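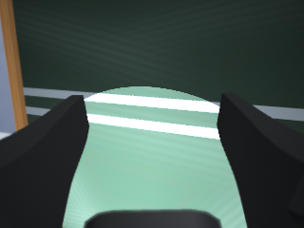
One reader from the Andville end wrote in to say the new bus timetable has added 40 minutes to her day and could we please stop calling it an upgrade. Fair enough. We called it an upgrade in the last issue becuase that was the word on the notice. Won't do it again.

So, the 139. Where things are at.

The old route ran Andville to Kellholm every half hour, straight down the highway, stopping at the hospital and the pool. New route goes via the Zolluvmont estate. Lovely for Zolluvmont, who had no bus at all before. Less lovely if you get on at Andville and want to be at work by nine. The loop through the estate is slow – speed humps, two roundabouts, and that right turn out of Christodoulou Road with no lights. Anyone who drives it knows the one.

What people have told us so far:

The 7.10 is full before it gets to the shops. Standing room only most mornings, and prams get left behind.

Saturday's last bus back from Kellholm now goes at 5.40. Used to be 7.15. The pictures and the late shift at the supermarket are both stuffed.

The app still shows the old times. The paper timetable at the library is right. The one at the pool is not, someone has taped the new one over the old one and it's come half off.

Concession cards work fine, despite the rumour. You just have to tap off as well as on now.

A few people like it. One bloke in Zolluvmont says he has given up the second car and is saving a fortune on petrol. Another says her mum can get to the doctor's by herself for the first time in years. We should say that too, it isn't all grumbling.

The petition. It has 289 signatures as of this morning. The council wants 2,000 before it goes on the agenda as its own item, so there's a long way to go. Sheets are at the bakery, the library and the newsagent, please sign one only, doubles get the whole page thrown out. Full street address needed, not just the suburb. Last time a whole stack of them got knocked back for that.

What it asks for: an express run before 9 on weekdays that skips the estate, a second bus at 7.10, and the late Saturday service put back. It does not ask for the Zolluvmont loop to be scrapped. Had a few cranky calls from Zolluvmont about this so please read the thing at the top of the sheet before ringing.

The timetable gets reviewed in September whatever happens. Submissions can be one line. Bus number, day, time, what went wrong. Those are the ones that get read, according to the transport desk, so start keeping a note on the fridge.

Also – the shelter outside the Kellholm post office is getting its seat back. The seat has been gone since the storm. No date yet, but the bolts are in.

Stop at the top of Christodoulou Road is moved 50 metres down the hill while the footpath gets done. Temporary sign is on the pole, quite small. Drivers have been good about pulling up if you wave.

More on all this next issue. Keep the letters coming, shorter the better, we've only got the one page.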